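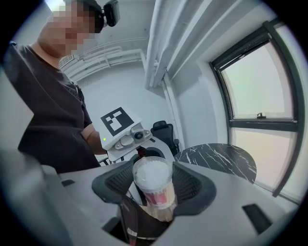 Questions from the Trarnville packing floor about the new handling arms

Last updated Sun 9 September

When we told everybody in August that Fludine would be bringing robot arms onto the drinks and desserts line, the question box by the time clock filled up faster than it ever has, and a good many of you stopped one of us in the hallway as well. We've gathered up what you asked and tried to answer it properly, even where the answer is that we don't know yet. If yours was worded a little differently, we hope you'll still recognize it.

Is my job going away?

No job at Trarnville is being cut because of the arms. There are 248 of us in the building, and the agreement signed with the shop representatives says that nobody on a permanent contract will be let go on account of this project while it runs. What will change is what some of us do all day, and we would be fooling you if we said that was a small thing. Those of you who load cups into carriers for a full shift will be doing less of it, and more checking, restocking and sorting out of whatever the arms can't manage.

Who is teaching the arms, and how?

We are, which has surprised some people! The arms learn from recordings of people doing the work with hand-held grippers, one in each hand, with a camera on the gripper and another worn on the head. You pick up a lidded cup, set it in its holder, take it out again, and do the same thing many times over in slightly different ways. The fingers on the gripper are close in shape to the ones on the arm, so what your hands work out about how hard to squeeze can carry over. Anyone who has ever popped a lid by grabbing a cup too high already knows more about this than the software does.

Do I have to take part in the recording?

You don't. It's open to anybody on the line who would like a change of pace, and saying no won't be noted anywhere. Recording shifts pay 10 percent above your normal rate, and each turn lasts 20 minutes before you put the grippers down and rest. They aren't very heavy, but your wrists will notice them the first day, so please don't skip the breaks to get ahead.

What happens to the video? Will my supervisor see it?

Supervisors have no access to it. The recordings go to the Dravitance team, who blur faces before anyone uses them, and they may not be used to judge your speed or your attendance. If you change your mind after a session, tell Mathis Aubert by the end of your next shift and he'll have it taken out. Please leave your phone and anything with your address on it out of the room.

I'm not good with computers. Can I still do this?

Yes, and please don't let that put you off. There's nothing to type. Skarphéðinn Fogh sits with each new person for the first hour, and he's patient about it (he has worked the line himself and remembers what it's like to be handed something new on a Monday morning). If you've used kitchen tongs, you'll find the grippers familiar enough, apart from the first few cups, when everyone squeezes too hard.

Will the arms be faster than we are?

For now, no. They're slower than a person with a month on the line, and they have trouble when a cup is iced up on the outside or a lid is sitting crooked. We expect them to improve over the winter. Line targets will stay where they are until the representatives and management have sat down together and looked at the results.

Is it safe to stand next to one?

The arms stop when they touch something they shouldn't, and each has a red button you can reach from either side. Nobody works inside the yellow line until they've had the safety class, including managers and visitors. If something looks wrong, hit the button first and tell us about it afterward. You will not be in trouble for stopping the line.

What about the people on Jabłońska's night crew?

They get the same offer and the same rate. Their sessions start at 9 in the evening, before the shift gets going, and sign-up sheets are on the board outside the break room.

Where do I send a question that isn't answered on this page?

Put it in the box by the time clock, with or without your name, or catch Mathis or Skarphéðinn at lunch. New answers will be added to this page as we get them.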